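Vistberg releases two-arm planner update

9th October — Vistberg has released version 8 of Sterard, its motion planning software for workcells with more than one robot arm. The main change is in how the planner treats an object that two arms hold at once.

Earlier versions planned a path for each arm and then checked the pair for collisions. Sterard 8 plans for the object first and works out both sets of joint angles from that path, so the distance between the grippers stays fixed through the move. If either arm nears a joint limit, both slow down together.

"Flat, stiff things were the worst case for us," said Naima Bouazza, who leads the planning team. "A small whiteboard has no give. If one arm is late, the board twists out of the fingers." 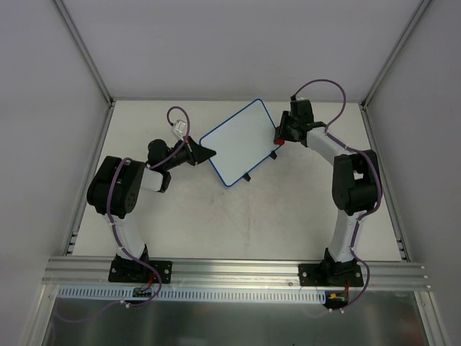 What changes for current users

Cell descriptions written for the June release will load without edits. Grasp files need a new field that names which arm leads — a converter is included. The planner now tests up to 2000 candidate paths per move, and users with slower computers can lower that limit in the settings.

Fitzgerald Gallagher, an integrator at Likent, has been running the beta on 2 cells. He said the log viewer still needs work when both arms report a fault at the same moment. Vistberg plans to fix that in the next update.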